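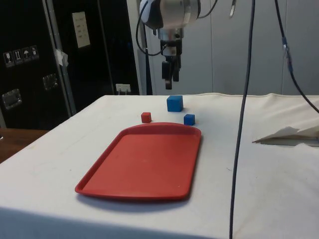
## Session 6: Laying a table, and why we fuss over it

Right, we left off last time in the middle of tablecloths, so I'll pick up there. Bring your notes on linen if you've still got them (and if you were one of the people who went home early for the train, borrow Macarena's, they're far tidier than mine).

I want you to think about the cloth as the oldest bit of furniture in the dining room. I know it isn't furniture! But in plenty of the household inventories we've been reading, the linen is listed before the table and valued above it. A table could be a few boards on trestles, put away after supper. The cloth came out for guests, got washed, mended and folded, and went to a daughter in the end.

### White, and keeping it white

White was a boast. Anyone can own a brown cloth, but a white one says you've got the water, the soap and somebody's arms to do the scrubbing. When I was small my grandmother did hers on a flat stone behind the house and dried it on the rosemary, and I still can't smell rosemary without thinking I'm about to be told off for gravy.

Creases are a lovely subject all on their own. Some households wanted them pressed out completely, others wanted sharp fold lines showing, like a chessboard, to prove the cloth had come straight from the press. I've put a bit from Arrieta's chapter on this in the reading pack. He gets cross about starch for 2 whole pages and it's great fun.

### Trays

Trays come in late, at least in the houses we're looking at. Before that you carried things in your hands or in a basket, and you made more trips. Once the kitchen moves further away from the eating room (remember the floor plans of the Paredes house?) the tray starts to earn its keep, and then people start decorating it, and then they buy one they never use and hang it on the wall. My aunt had three like that.

A few things to look for when you do your own household interview:

- Where does the tray live when it's not in use?
- Who is allowed to carry it?
- Is there a "good" one, and when did it last come out?
- Does anyone in the family eat off it, and is that treated as a treat or as bad manners?

Demetrio Barrios asked whether breakfast in bed counts. It does, and I'd love somebody to write about it.

### For next time

Read the Cifuentes article up to the section on napkins. You can skip the tables unless you like tables.

Write up one interview, 3,000 words at the very most, and please leave in the bits where the person wanders off the subject. Those are nearly always the bits I end up underlining.

Drafts go in the tray outside my office before the end of September. If the door's shut, slide them under it.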